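Setting Up the Ekadetti Wona for Thin-Sheet Handovers

These steps cover the Wona two-arm kit from first power-up to a repeatable handover of a light sheet from one gripper to the other. Rail assembly and wiring are in the printed manual and are not repeated. Both arms must be bolted to the rail and must pass the startup check before you begin.

You need the kit, the finger set with textured pads, a 3 mm hex key, and a few pieces of thin, light-colored sheet. Avoid glossy stock for the first attempts.

Check the wrist camera view

Open the Wona console and select the wrist stream for the arm you want to set up. Drive the arm to the Ready pose over the work surface and open the gripper fully.

Both fingertips should show at the bottom of the view, one in each corner, with a clear gap between them. The yellow finger bodies may run out of view on either side. The dark pads must be visible, as the console uses their edges to find the center of the grip. If one pad takes up far more of the view than the other, loosen the camera bracket with the hex key, turn it until they match, and tighten it again. Run Save View, then repeat for the second arm.

A patterned surface is acceptable. Veined or speckled tops do raise the number of false edges, so set Edge Filter to Medium before saving. On a plain matte top, leave it at Low.

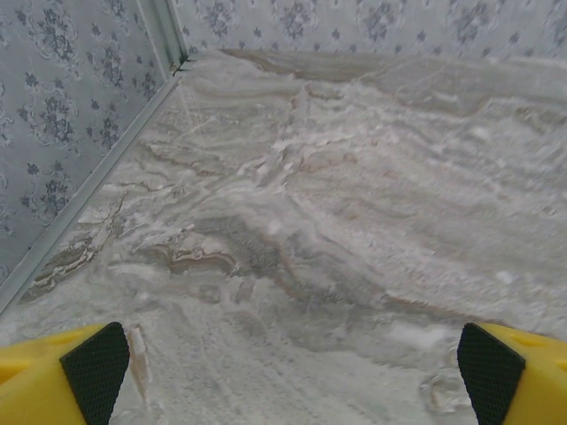
Set the grip force

The default force is meant for blocks and tubes and will crease a sheet. Go to Grip > Limits and enter 25 percent as the maximum for both arms. Leave closing speed at Slow.

Close each gripper on nothing and watch the pads. They should meet along their full length. If they touch at the tips first, reseat the fingers in their mounts and check again. Do not correct a tip gap by raising the force.

Present the sheet

Fold the sheet so that at least one part of it stands clear of the surface. A sheet lying completely flat is outside what these fingers can pick up, and the kit has no suction option. Loose folds work better than sharp ones. A light crumple also works, provided one panel faces the gripper.

Jog the arm until a single panel lies between the two pads. Lower in small increments. Stop before the fingertips touch the surface, and save the position as Pick.

The console draws an outline around whatever it takes to be the sheet. With overlapping panels it may outline only the palest one. Select Merge Regions and confirm that the outline follows the outer edge of the whole piece.
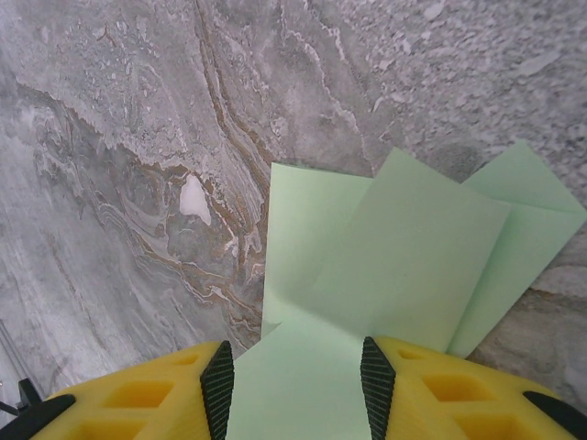

Bunthorpe, 29 March 2026

The procedure from this point on applies to the current console release. The January release stored the Handover pose separately for each arm, and files saved under it have to be entered again by hand. Ekadetti does not supply a converter.

Teach the handover

1. Run Pick on the first arm and raise the sheet well clear of the surface. Save this as Lift.

2. Move the first arm to the middle of the workspace, with the gripper pointing toward the other arm. Keep the grip near one end of the sheet's upper edge and let the rest hang.

3. Bring the second arm in from the opposite side at the same height. Stop when its open fingers straddle the free end of that edge.

4. Close the second gripper. Set Dwell to 2 seconds. During the dwell both arms hold the sheet, and neither should move.

5. Open the first gripper and back it straight out along its own axis. Any sideways motion here will pull the sheet.

6. Save the sequence under Khumalo, the console's name for its shared handover slot. Sequences saved anywhere else will not run both arms together.

Check cable slack before playing the sequence at full speed. With both arms reaching inward, the cable should still hang in an open loop past the shoulder. If it is pulled tight at any pose, release the nearest clip and feed more cable toward the wrist.

Play the sequence three times at Slow. If the sheet slips during the dwell, raise the limit on the receiving arm only, in small steps. If it tears or creases, move the grip point farther in from the edge and leave the limit alone.

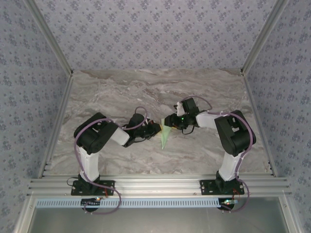 Alina Dumitrescu: The dwell setting needs a warning. I copied a sequence to a second kit and the value went back to zero, so the first arm let go as soon as the other one started closing. Re-enter it after every import. I would also save Lift higher than the steps suggest if your sheets are long, or the bottom drags on the way across. The rest matches what I get on my own unit, Edge Filter included.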